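Budgeting for a folding and bed-making robot

Start with the jobs, then look at prices. Write down what you want done in the bedroom: folding small cloths, smoothing a sheet, clearing boxes off the mattress. A machine that handles one of these well costs far less than one sold for all of them.

Grippers are priced by the pair at most shops. Vunness asks 3,000 for a pair with a year of service, Polent asks less but charges for every visit. Get both quotes in writing.

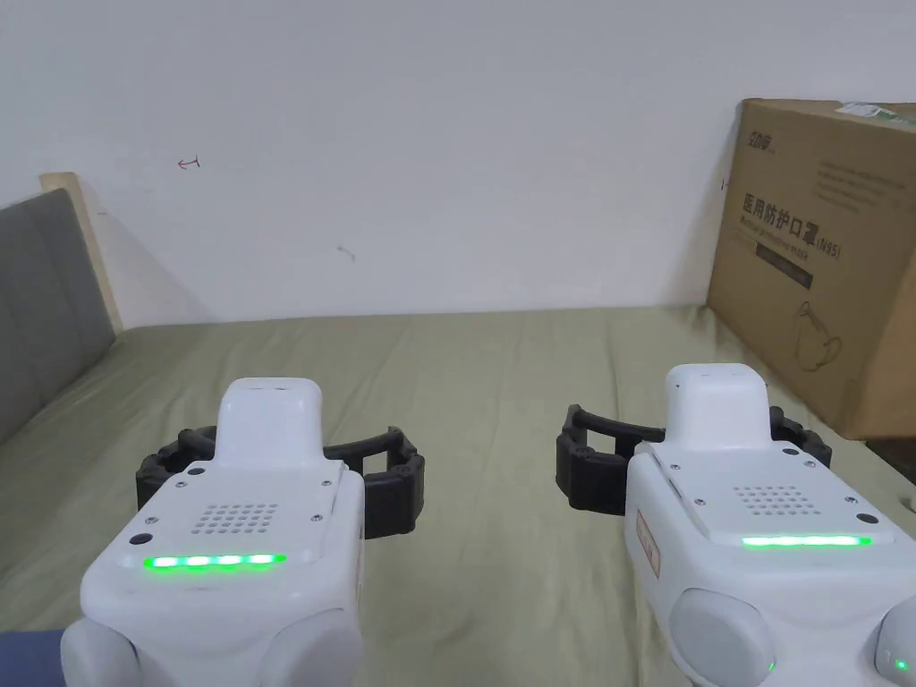
Put 800 aside for spare parts before you order anything. Finger pads and batteries wear out first, and the cheaper makers tend to send them slowly. Ask what a single finger costs on its own – if the seller only stocks whole units, look elsewhere.

Measure the gap between bed and wall as well. Papers and boxes end up there, and clearing it is a job to plan for separately. Plan on 3 months of practice on plain cloths before moving to fitted sheets.

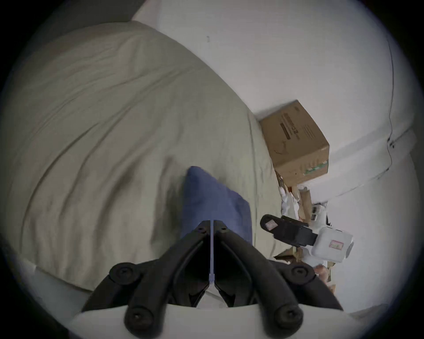 Zoriana Koval: We went with Weerakoon and the spares ran to 50 a set, shipping extra. I would ask about shipping first.

Add shipping to the list, then. Keep the box and the receipt until the trial period is over, and book the setup visit for a Saturday if you work during the week.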